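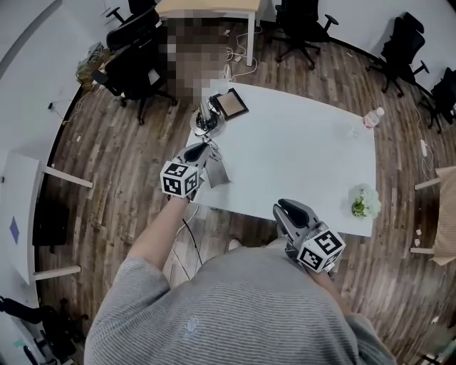
Por Amaya Standura
Responsable de pruebas de manipulación en Nekero

La pinza que se lleva en la mano merece más respeto

Llevo una temporada comparando pinzas y cada vez me cuesta más disimular cuál es mi favorita. Me refiero a las de mano, esas que una persona sujeta y mueve como si fueran prolongación de los dedos, con su cubo de marcadores blancos y negros para que el sistema sepa dónde está cada una. Dos dedos, un cable, un cubo. Cuando las propuse en el laboratorio hubo quien torció el gesto: si al final el trabajo lo va a hacer un brazo, ¿para qué perder el tiempo con algo que no lleva motor en el hombro?

Pues para aprender más deprisa, y de eso quiero hablar.

En Nekero probamos tres maneras de enseñar una tarea: guiar el brazo a mano, teleoperarlo con un mando y hacer la tarea nosotros mismos con una pinza en cada mano. Le tengo cariño a la primera, que es con la que empezamos casi todos, pero empujar un brazo por la muñeca cansa y acaba saliendo un movimiento de grúa. La segunda es elegante, y con un buen controlador (el Prarkix que usamos va finísimo, no tengo queja) se llega a trabajos delicados. Solo que hay que entrenar antes al operador. A mí me costó 9 sesiones dejar de chocar con el borde de la mesa, y todavía hoy me pongo tensa al acercarme a un vaso.

Con las pinzas de mano esa fase se queda en nada. Alguien que no las ha tocado nunca las coge, abre y cierra un par de veces y ya está ordenando objetos. Se mueve con prisa, duda, corrige a mitad de camino, gira la muñeca de una forma que a ningún programador se le habría ocurrido. ¡Y todo eso queda registrado! Durante el proyecto Paredes, que terminamos en junio, reunimos 2.165 demostraciones válidas con este método, repartidas en 34 tareas. Con el mando, en el mismo plazo, no habríamos llegado ni de lejos.

También tiene sus pegas, y las he sufrido todas. El cable es la primera. Se engancha en el borde, tira de la mano justo cuando hay que soltar la pieza y obliga a pensar cada postura dos veces. La segunda son los cubos: mientras la cámara ve bien una cara, la posición sale limpia, pero basta con que la otra mano o el antebrazo se crucen para que la trayectoria pegue un salto. Hemos tenido que descartar tandas enteras por una manga. Ahora pedimos a todo el mundo que se la suba antes de empezar, y con eso hemos mejorado más que con dos versiones del filtro.

La tercera es más de fondo. Una persona tiene cintura, da un paso atrás, se inclina. El brazo está atornillado a una base y no puede hacer nada de eso. Hay gestos preciosos, hechos con la pinza en la mano, que luego el brazo sencillamente no alcanza. Mi opinión es que esto se arregla en la preparación: marcar en la mesa hasta dónde llega el robot y colocar los objetos dentro de esa zona. Otros compañeros prefieren grabar sin límites y filtrar después. Lo hemos discutido mucho y sigo pensando que se tira demasiado trabajo bueno.

En cuanto a los dedos, probamos 7 juegos distintos y me quedo con los de almohadilla de goma. Los rígidos dan un contacto más limpio en los datos, eso es verdad, pero en cuanto aparece una botella de plástico medio blanda empiezan los resbalones, y quien la maneja aprieta de más para compensar. La goma perdona. Además se gasta y se cambia en un momento, cosa que agradeces mucho a las seis de la tarde con media sesión por delante.

Lo que más me entusiasma, de todos modos, es trabajar con las dos manos. Teleoperar dos brazos a la vez es un ejercicio de concentración del que sales agotado. Con dos pinzas, en cambio, la coordinación viene puesta de casa: una sujeta, la otra gira, y la persona ni se entera de que está haciendo algo difícil. Abrir un tapón, separar dos hojas, pasar un objeto de un lado a otro. Son tareas que llevábamos meses aplazando y que de pronto entraron en el calendario.

No pido que se guarden los mandos en un cajón. Para la fuerza fina y para corregir al robot mientras se mueve, yo seguiría teleoperando. Pero si un grupo pequeño me pregunta en qué gastar su primer presupuesto, le diré que compre un par de pinzas de mano, goma de repuesto y un cable más largo del que crea necesitar.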